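**Student team Pokus opens its robot table to visitors**

GRASTOVIK, November 2024 - The student robotics club Pokus will show its two-arm robot project to the public at the Trundum learning center this month. Entry is free, and visitors of all ages are welcome.

The club has 86 members from secondary schools and the technical college. In the past year they taught the robot, which they named Miranda, to do small jobs from the kitchen. The students collected 2000 practice runs during the school year, and every run was checked by a student before it was used for training.

"People ask us why we do not choose something more exciting," said Rokeya Akanda, who leads the club. "But a chopstick is a hard thing for a robot. It is thin, it rolls, and it can lie in any direction. My students learned more from chopsticks than from all the races we did before."

In the current task, Miranda must pick up chopsticks from the table and put them in a wire basket. The club gives one point for each chopstick that stays in the basket, and takes one away if the basket is moved too far from its place. In the last internal competition, five groups tried their own programs on the same table. The winning group collected 287 points over all rounds.
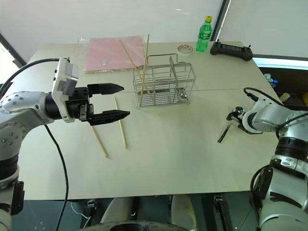
The groups were mixed by age on purpose, so the younger students wrote code together with those who will finish school soon. Each group also had to keep a notebook of its failed attempts. These notebooks will be on the table next to the entrance, and guests may read them.

During the open days the students will repeat the chopstick task and explain how the training works. Visitors older than 12 can try to guide one arm by themselves, with help from a club member. Groups of more than ten persons are asked to write to the center before they come.

Pokus accepts new members until the end of the school term. No experience with programming is needed - the club starts with a basic course of 2 months. Registration forms are available at the Trundum front desk.

**Contact for press:** Rokeya Akanda, Pokus robotics club, Trundum learning center, Grastovik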